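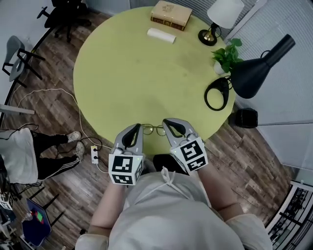
Small Tables: notes for the evening talk

Speaking copy. Pauses in brackets. If you are reading this because I left it on the lectern, please put it back.

Opening

Good evening. My subject tonight is the small round table, and the things that come to live on it. I was offered a choice between this and window treatments. I have made my peace with it.

[Wait for the window treatments people to settle.]

Everybody here owns a table like this. It was bought for one purpose, usually coffee, and it has not seen a coffee in years. It has a book on it. It has a lamp, and then a second lamp that was brought in to help the first. There's a plant. And there are your glasses, which you are going to spend part of tomorrow morning looking for.

Part one: the glasses

Start with glasses, as they're the only thing on the table you would pay to get back. Thin frames are the worst. On a bright tabletop you have a fighting chance, but on dark wood a wire frame simply leaves the visible world.

Glasses go near the edge you sit at. Fold them. Put them down with the lenses up. Don't put them on the book, because you'll pick up the book. Dzifa Ankrah, who taught me most of what I know about side tables and would like it known that she taught me none of the jokes, keeps hers in a shallow dish. I tried the dish. The dish filled up with batteries.

[Hold up dish. Batteries still in it.]

Part two: the book

One book. You are reading one book. I know you feel you're reading four, but three of those are furniture.

A closed hardcover at the far side of the table is perfectly respectable, especially if it has a bit of gold on the spine. It says that somebody here has inner resources. It goes at the back so you have to reach across everything to get at it, and that may explain why mine is 352 pages long and I'm on page 20.

[Somebody always asks what the book is. Don't tell them.]

Part three: the roll

Every table has one thing that doesn't belong. Very often it's a roll of something. Paper towel, tracing paper, a poster you meant to hang in January. It lies on its side, at an angle, and within a week you have stopped seeing it.

The rule I was given at Brallwood, where I sold tables for longer than I planned to, was that a cylinder should stand up or leave. Customers loved that. They repeated it to each other on the way to the register. Then they went home and laid their cylinders down like everybody else.

Part four: lamps

Here I'm going to lose some of you.

Two lamps on a small table is one too many, and I say this as a man with two lamps. A little one with a white shade is for atmosphere. A big black one with a cone on it is for work. Put them side by side and the little one looks like it's being interviewed.

If you must keep both, turn the big one's head away from the little one and deal with the cord. Coiling the cord on the tabletop isn't dealing with it. The coil just sits there by the rim like a guest with his coat on. Drop it over the back, run it down a leg, and tie it with anything. The tie doesn't have to be beautiful.

[Skip if running late: the story of Effie Ritchie and the 200 twist ties.]

Part five: the floor

A short section, as I have a bad knee. The power strip lives on the floor, and so does whatever loop of cable didn't fit anywhere else. On plank flooring a white cable shows up very nicely, so you'll at least see what tripped you. Push the strip toward the wall. Take up the slack. If the cable crosses the path between the chair and the door, move the table before you move the cable.

Part six: the plant

Small, green, white pot. I have no complaints about the plant. Water it and keep it out from under the hot lamp.

Homework

Clear the whole table tonight, everything on the floor or the bed. Wipe it. Put back the glasses first, then one lamp, then the plant, then the book. Leave the roll in the hall and see if you miss it.

Questions until 8, then they need the chairs. I will not be taking questions on window treatments.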